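Jornada de puertas abiertas en Curstead

A Curstead se llega en un autobús que tarda 30 minutos y huele a mandarina. La jornada de puertas abiertas del 18 de noviembre de 2020 empezaba a las cuatro, hora a la que en recepción todavía buscaban las pegatinas para los visitantes. Me tocó una que decía «Kozma». No me llamo así, pero la llevé con dignidad.

El recorrido tenía 6 paradas y un folleto de casi 300 palabras, la mitad dedicadas al aparcamiento. En la sala Kandstead me quedé más de la cuenta, por culpa de la vajilla.
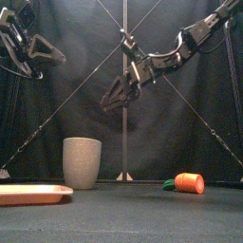

La taza gris moteada me gustó enseguida; es de esas que en una tienda de diseño obligan a mirar dos veces la etiqueta. La bandeja, baja y de un naranja asalmonado, parecía pedir aceitunas. Y luego la zanahoria de juguete, tumbada de lado sobre el fieltro gris oscuro con más aplomo que muchas verduras auténticas. Detrás, tela negra con sus arrugas —también las tienen los telones de los buenos teatros—.

La última parada, Drorkolero, resultó ser la cafetería. Café correcto, galletas racionadas, ninguna zanahoria. El autobús de vuelta salió con retraso y seguía oliendo a mandarina.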